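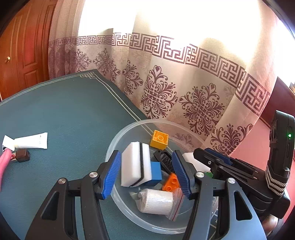
The Bowl Method, Tried in a Real House

Cuiping Dai sent me the link in January with one word under it, which was "thoughts?" My thoughts were that I already own bowls. The article came from a home organizing newsletter called Seltholm, and it said that every loose object in the main room of a house should go into one clear container, where the family would see it, feel moved by it, and put it away by bedtime. There were photographs of a very pale living room. There was one lemon.

I don't believe in most of these things. I didn't believe in the label maker, and I didn't believe in the drawer dividers from Omdale that fit no drawer I've ever met. But Cuiping had already told Jinfeng Cheng that I'd do it, and Jinfeng had told the kids, so out came the plastic bowl and on went the teal-blue tablecloth.

Table, late afternoon. Sponges, toy bricks and a brush, all in together. Seltholm calls this "a conversation between objects."

I'll give the method one point. A clear bowl does show you what you've got. With our old system - a basket with a lid, in the hall at Drodthorpe - a brick could go missing for a whole school year and come back with a raisin stuck to it. In the bowl you can spot the yellow one from across the room, mostly thanks to its size.

Now for the complaints. The newsletter says to group things "by feeling." I have no feeling about a sponge. The white ones with the black layer in the middle belong under the sink, and I don't need to look at one standing upright among the toys to know that. The brush belongs with them. Bristles and bricks in the same bowl means somebody reaches in for the orange brick and gets a handful of brush, and that somebody is generally me.

Then there's the bedtime rule. Everything is supposed to be back where it lives by the end of the day. Our bricks live in a box with 34 others, on a shelf the younger child can't reach, so "back where it lives" means an adult does it. I'd like to read the newsletter written by that adult.

Xinyi Deng, who has tried more of these systems than I have, says I should have used 3 bowls: one for cleaning things, one for toys, one for whatever's left. I pointed out that this is called having cupboards. She says I'm missing the visual element. Qianru Mao says to get a deeper bowl, and I think that's how people end up with a deeper bowl full of sponges.

The Seltholm page had 2789 likes when I last looked. I'd want to see how many of those people still had a bowl out a month later, and what was in it. Batteries, I'd bet, and a key to something.

We're keeping the tablecloth on, since everyone likes the color. The bowl can stay until I need it for salad. If you've run this for longer than we have and your family does put things away without being asked, write in and tell me how old they are. Please send a picture of the whole room, including the part behind the couch.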